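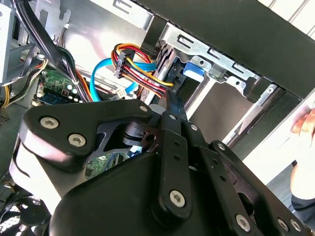

Workshop Notes | Repairs and Reuse

Cables first: getting an old desktop ready for its next job

By Jeanie Kerr

The desktop sessions have started again at Flomdale, and we have gone back to the part most people want to skip. Before anyone talks about faster drives or more memory, we spend an evening on the cables. It is slow, it is a bit fiddly, and it saves a lot of bother later on.

Most of the towers that come to us have been opened at least once before. Someone has added a second drive, or swapped the power supply, and pushed the spare wiring into whatever gap was nearest. The computer will often run perfectly well like that for years. The trouble starts when you need to take something out and find that three other things are tied to it.

Ingvild Amundsen led the first evening and asked everyone to begin in the same way. Shut the computer down, switch it off at the wall, take out the mains lead and press the power button once more. Then lay the case on its side on a clear table, with the open side up. Touch bare metal on the case before you reach in, and do it again whenever you come back from making tea.

After that, draw what you see. It needn't be a good drawing. A square for the board, a box for each drive and a line for each cable will do. Phones are fine as well, but a photo won't tell you which of two black leads was the one at the back, and a pencil note will.

There are two kinds of cable that go to a SATA drive and newcomers do mix them up. The data cable is the thin flat one with a small plug at each end, and it runs between the drive and the board. It comes in all sorts of colours and the colour means nothing much. The power cable comes from the power supply and has the wider plug. On older supplies it is usually a set of separate coloured wires: yellow for 12 volts, red for 5 volts, black for earth, and sometimes orange for 3.3 volts.

Pull on the plug, never on the wire. Some data cables have a little metal clip that has to be pressed down before the plug will move. If it has no clip, hold it by the sides and draw it straight back. Rocking it up and down is how the plastic tongue on a drive gets snapped, and we have a shoebox of drives at Flomdale that went that way. Régis Rey has managed to get the files off a few of them, but he would like it known that he isn't taking on any more before January.

Label both ends of anything you unplug. Masking tape and a biro are enough. Several of the machines have maker's labels round the cable bundles already, with a barcode and a part number, and these should be left where they are. The part number is often the only way to find a replacement.

Once the wiring is out of the way you can see the board properly, and this is where the second evening picks up.

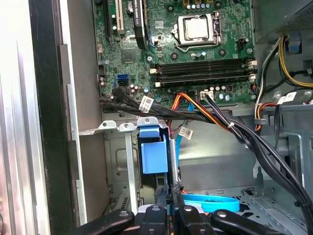
With the cooler off, the processor is easy to get at and just as easy to damage. Leave the lever down and the metal plate closed unless you mean to take the chip out. The flat metal top can be wiped with a lint-free cloth and a little isopropyl alcohol until the old paste has gone, working from the edge inwards so that you don't push it over the side. Old paste goes hard and chalky and won't do its job a second time, so a cooler always goes back on with fresh. A blob the size of a small pea in the middle is plenty.

Memory comes next. The slots have a latch at each end, which you press outwards before the stick goes in. There is one notch along the bottom edge of the stick and it is off centre, so it fits only one way round. Push down evenly until the latches come up by themselves. If you are using two sticks in a board with four slots, check the manual for which pair to use. Makers don't agree on this, and a good many "dead" computers brought to us have turned out to have memory in the wrong place or not quite home.

Yolanda Thibodeaux has put together a folder of printed manuals for the boards we see most. It lives on the shelf by the door and it has to stay there, please. Two of the Priltov sheets walked off last term. If yours isn't in the folder, look for the model number printed on the board itself, often near the expansion slots, and she will try to find a copy.

When it all goes back together, run the thick cables along the side of the case and keep them clear of the fans. Reusable ties are better than the cut-off plastic sort, and we sell a bag of them at the desk for 78p. Don't bend a data cable sharply to make it look neat. A loose curve is fine.

Some dates and bits of housekeeping. The third evening, on drives and wiping them safely, is on 16 October 2019 in the upstairs room, starting at seven. Roscoe Oyelaran is leading it. Bring a screwdriver with a Phillips No. 2 head if you have one. Cases are welcome, but monitors and keyboards can stay at home as we have enough on the benches.

We are also short of paste, anti-static bags and the small screws that hold drives in. If you are clearing out a garage, the screws are what we would like most, in any quantity and in any old jar.

Filed under: Computers, Skills evenings, Flomdale

514 views — 6 comments — 11 shares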